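Clakcombe (the new Sobia Rizvi) - anyone else kinda let down?
Forum > Movies > Now Playing

reelmold
Apr 24, 2026
Saw it last night at the Prumer. Big fan of hers since Sita, drove an hour for this. And... she's barely funny in it? Two hours of staring out of windows in a nice coat. One good scene with the dentist. Did I miss something or is this just what she does now.

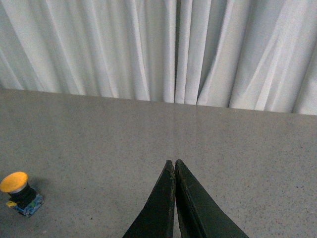
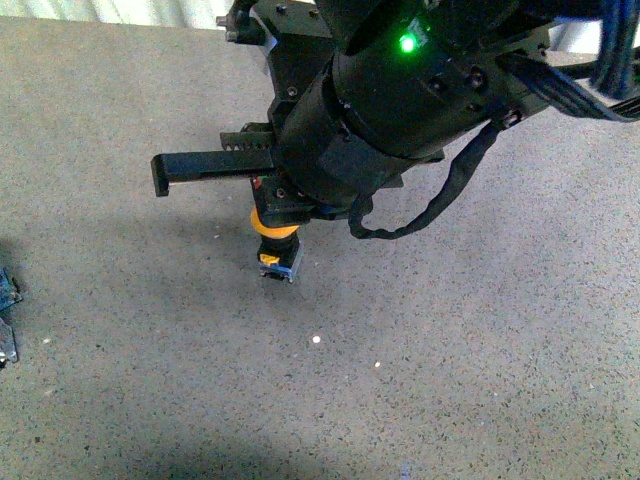
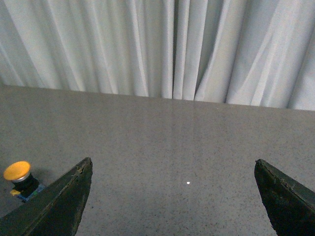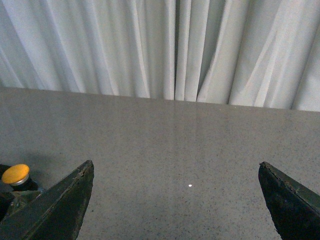
Re: Clakcombe (the new Sobia Rizvi)

dottie_k
You missed something. The dentist scene only lands because she's been shut up tight for the 80 minutes before it. I was gripping the armrest. Best thing she's done, better than Sita by a mile.

reelmold
80 minutes is a long time to wait for one laugh

dottie_k
It isn't a comedy!! The poster says "a comedy" but posters lie

halfpricetues
Kinda with the OP here. She came up doing fast stuff, all that talking over people, the bit with the phone in Barua Nights. Nobody else had that timing. Now every director wants her sad and quiet. Feels like a waste. Quiet I can get from 200 other actors.

Also the sister subplot, what was that. She shows up, sells the boat, leaves. Did they cut somthing?

marlin_b
They did cut something. The version at the festival in September was 11 minutes longer, the sister had a whole dinner scene. I saw it there. Not sure it helped tbh, dinner scene drags. But you at least know why they're mad at each other.

halfpricetues
ok that explains a lot. why would you cut that and keep the ferry. The ferry is endless

marlin_b
Because the ferry is pretty. No idea really, just guessing

dottie_k
The ferry stays. Don't touch the ferry.

gus_the_usher
Work at a theater (not the Prumer). Our room seats 242 and we had nearly 200 in on opening night, decent for a small movie on a weeknight. Maybe a third laughing at the funeral part, rest looking at them like they'd burped. So the crowd didn't know what it was either. Few people came out asking if it was the one with the heist. It's not, that's the other one, different actress.

I liked it fine. The score is too loud over the last conversation, couldn't hear what she says to the brother in law. Anyone catch it?

reelmold
"You could have kept the boat." pretty sure. Or "called about the boat". It was loud for us too

marlin_b
"called." I think. In the longer cut there's less music there

dottie_k
It's "kept" and it matters!! The whole thing is about her wanting them to have kept it. If it's "called" then she's just annoyed about a phone call

halfpricetues
lol she might just be annoyed about a phone call

reelmold
Fair point from dottie on the build up, will give it that. Might try it again at home with subtitles on. Still say if you hire Sobia Rizvi and give her maybe 30 lines you've done it wrong. Watch the phone bit in Barua Nights again and tell me you'd trade that for the coat.

dottie_k
I'd trade it. Barua Nights has one good bit and the rest is guys falling in a pool

gus_the_usher
hey now. the pool is good

marlin_b
Pool is good. Anybody seen the one she made right after Sita, the courtroom thing? Can't find it streaming and the library disc skips from the verdict on. Who did it, the uncle or the clerk?

halfpricetues
clerk

reelmold
spoiler tags please, haven't seen that one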